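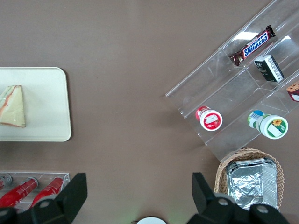 Sandwich wedge on the cream tray, with a bare stretch of table left in the middle.

Packing Lunch Without Losing the Morning

I have packed a lunch every working day for 8 years, and I would like to report that I have become good at it. I have become fast at it. The lunches themselves are fine.

Most advice on this subject assumes you own matching containers and get up before the birds. I own a drawer of lids. What follows is what has survived in my kitchen.

Clear the middle of the table first

Push everything to the edges before you get the bread out. It takes less time than working around the mail, and you won't find a grocery receipt in the egg salad. I don't put the stuff away. I just shove it, and most of it is still at the edges come dinner.

Dry your lettuce like you mean it

Wet lettuce is the chief cause of sad sandwiches. Spin it, then roll it up in a dish towel and leave it alone while you do the rest. Tomatoes get sliced, salted and left on a paper towel for ten minutes. If you don't have ten minutes, pack the slices in their own little box and add them at noon. Your coworkers will think you are fussy. They have soggy bread, so their opinion can be set aside.

Butter to the edge

A thin layer of butter or mayonnaise all the way out to the crust keeps moisture out of the bread. A blob in the center keeps moisture out of the center. I did the blob for years.

Soft butter is the trick, and soft butter at 6 in the morning means taking it out the night before. If you forgot, grate it on the coarse side of the box grater. Cold butter dragged across soft white bread makes holes, and then you are patching a sandwich with other sandwich.

Cutting

Use the bread knife, and saw. Don't press. Wipe the blade between cuts if there is anything pink or runny inside. Triangles hold their filling better at the long side if you cut after wrapping: roll the whole sandwich tightly in parchment, tape it, then cut through paper and all. Each half comes with its own jacket.

Triangles also fit badly into every box ever made. The square ones leave two useless corners, which I fill with grapes.

A word about boxes

I bought a stack of Hitik boxes with the snap-down sides because they were on sale, and they have held up, though the gaskets come out and have to be pushed back in with the handle of a teaspoon. Wash the gaskets separately now and then. You won't enjoy what you see under them the first time. The Drendness ones I had before warped in the bottom rack of the dishwasher and now hold screws in the garage, where they are doing very well.

For smells: fill the box with warm water, add a spoonful of baking soda, leave overnight. For tomato stains on plastic: set it on a sunny windowsill for a day or two. In March, make that a week. For the smell of tuna with raw onion: recycle the box and start over.

Freezing sandwiches

Yes, you can. Ham, turkey, cheese and peanut butter all freeze well. Anything with lettuce, cucumber, hard-boiled egg or much mayonnaise doesn't. Wrap each one tightly, write what it is on the paper, and move it from freezer to lunch bag in the morning. It should be thawed by lunch, but keep an ice pack next to it anyway if the filling is meat.

Do write what it is. I once carried a frozen block of pie dough to work and waited four hours for it to turn into ham.

Keeping things cold

A thin ice pack on top beats a thick one underneath. Cold air sinks, and so does everything else in my bag. If you freeze a small bottle of water and use that, leave an inch of space at the top or you will be mopping the freezer.

Crusts and ends

Keep a bag in the freezer for heels and trimmings. When it is full, dry them on a baking sheet in a low oven and run them through the food processor. I have not bought breadcrumbs since we lived over the Alcaraz bakery, and back then I only bought them to be polite.

Trays at home

If you eat lunch at your own table, use a tray with a lip. Crumbs stay on it, and the whole business goes to the sink in one trip. Rinse it right away, even if you are only going to use it again at supper. Dried mustard needs a scrub pad, and scrub pads leave scratches that hold the next round of mustard.

Filed under: Kitchen, Lunches
Comments (8)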